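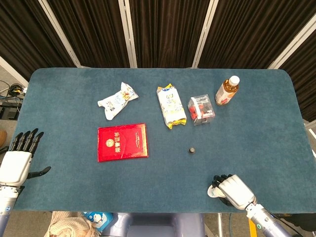

Participants Wanted: Table Sorting and Clearing Study

Skametti is looking for adults to take part in a paid study on how people sort and clear small everyday items from a table. The study runs through June at our Ngata Street rooms. No experience is needed.

What the study is about

Most households have a table where things pile up. Snack bags, drinks, wrappers and papers all land in the same spot, and sooner or later someone has to decide what gets kept, what goes in the trash and what goes back in a cupboard. We want to know how people make those decisions and in what order they do it. The results will be used by Honano, which designs storage for small kitchens and shared break rooms.

What you will do

You will sit at a felt-covered table with a mix of items on it. A typical layout has a few packaged snacks, a clear box with a paper label, a bottle of tea, a crumpled wrapper and something that is not food, such as a red certificate booklet. Layouts change between rounds. Some have only a few things on them and some are crowded.

In each round you will be asked to do one of the following:

- Clear the table completely, putting each item wherever you think it belongs. Bins, a tray and a shelf are within reach.
- Separate trash from things worth keeping.
- Pack the items into a single carton so the lid closes.
- Arrange the items so that another person could find any one of them quickly.

There is no right answer in any round and you will not be scored. Please work at your normal speed. After each round we ask a few short questions about where you put things. We are especially interested in items that people hesitate over, like a certificate or an opened package.

A session has 12 rounds and lasts two hours with a break in the middle. Morning sessions start at 9:30 and afternoon sessions at 1:45. You may sign up for up to three sessions, but not two in the same day.

Who can take part

You must be 18 or older and able to read and speak English well enough to follow spoken instructions. Some packaging and documents are in other languages, including Chinese. You do not need to read them, and we would like to hear from people who do as well as people who don't.

You should be comfortable sitting for 50 minutes at a time and lifting items of up to two pounds. Left-handed people are encouraged to apply. We have had fewer of them than we need.

Please do not apply if you work for a food packaging company or if you took part in the Flavik drawer study last winter.

Food and allergies

Nothing on the table is to be eaten or drunk. Some packages may hold real food, including nuts, fruit and candy. If you have a serious food allergy, tell us when you apply and we will let you know whether we can place you in a suitable session. Water and coffee are available in the waiting area.

Payment

You will receive $50 per completed session, paid by check or gift card at the end of your visit. If you need to stop early you will be paid for the rounds you finished. Parking behind the building is free. We do not cover bus fare or mileage.

Privacy

Sessions are recorded. Recordings are stored under a participant number and your name is kept separately. You will get a consent form by email beforehand, and a paper copy to sign when you arrive. You can withdraw at any time.

How to apply

Write to Fletcher McAlister, study coordinator, at Skametti, Room 146, Ngata Street. You can also leave a note with the front desk. Include your name, a phone number, your age, which hand you write with, and whether you prefer mornings or afternoons. We will call to confirm a time. Places are filled in the order we hear from people, and we keep a waiting list once sessions are full.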